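4.2 Cushions and the question of "original" arrangement

Much of the writing on period parlors takes for granted that loose cushions belong on a carved settee, and that their placement tells us something about how the seat was used. We are not convinced. The claim usually rests on a small number of furniture catalogs, among them the 1913 Pultach list, in which sofas are drawn with cushions set out in perfect symmetry. A catalog drawing is a sales tool. It shows what the maker hoped to sell along with the frame, and it says very little about what a household did with the thing once it was in the room.

Vávra's trade notes are often brought in as further support. They do mention "three to the seat," but the phrase appears in an entry on stuffing, and it could just as easily refer to layers of padding. Later authors have repeated the cushion reading without going back to the page. We did go back, and found nothing nearby that settles the matter one way or the other.

A second problem is the age of the covers. Floral and paisley-like prints in brown and cream were sold for furnishing over a very long period, and they are still sold now. Of the 25 sofas in our survey, 10 had loose cushions whose covers could be tied to a purchase record, and in every case the purchase came after 2000. Delico, a furnishing supplier named in several of those records, offered such prints as suitable for "Victorian interiors." That wording has a way of creeping into inventories, where a recent cover becomes a period one within a generation of owners.

Arrangement is weaker evidence still. Cushions get moved whenever somebody sits down, cleans, or wants a nap. The sofa in Figure 6 has a strong visual order of its own in the scrolled crest of its dark carved frame and the pale beige back, yet the three cushions do not follow it. One lies lengthwise across the left portion of the seat, one with a pointed top is propped near the middle, and the largest is heaped at the right end. A reader who wished to could call this a reclining arrangement. We see no way to test that idea, and we have coded the sofa as "unresolved."
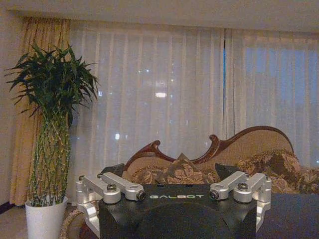
Figure 6. Victorian-style sofa with carved dark-brown frame, beige upholstered back and three cushions in brown and cream floral prints.

4.3 Upholstery on the fixed back

The fixed back is a better place to look for evidence, though it has been oversold too. Under the Bititeo recording scheme, plain pale fabric is entered by default as a replacement. We dropped that rule – plain covers were made in every decade we studied – and recorded color and visible wear only.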